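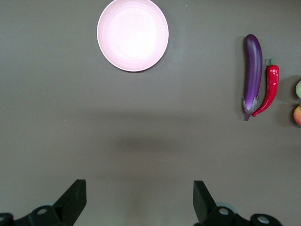 **Kitchen & Table > Everyday plates**

**Pink or green for daily use?**

**sturnis_lane** - 6th January
I'm replacing our everyday plates and I'm down to two colors, pale pink or pale mint. Both are round with a low rim. We eat a lot of vegetables, mostly eggplant and chilies in winter. I like the pink next to purple and red. My husband, Lawal Onyeka, wants white and says colored plates date fast.

**gridley208**
He's right. I bought yellow in March and was sick of them by summer. Get white.

**didenko_k**
Disagree. White shows every fork mark. Mine are pale gray and I've had them 5 years. Between your two I'd take the mint. Pink makes red food look dull.

**sturnis_lane**
I don't see that with the chili. Apples I'm less sure about, so I tried the green too.

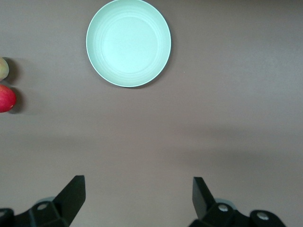

The mint is calmer and I could live with it, but I still reach for the pink first. I need 18 either way, so I don't want to mix.

**gridley208**
Why not mix? Nine of each. Still think white is the safer buy.

**worthorpe_m**
Check that you can reorder singles before you pick. I couldn't, and I'm down to four.

**sturnis_lane**
Good point, I'll ask the shop tomorrow.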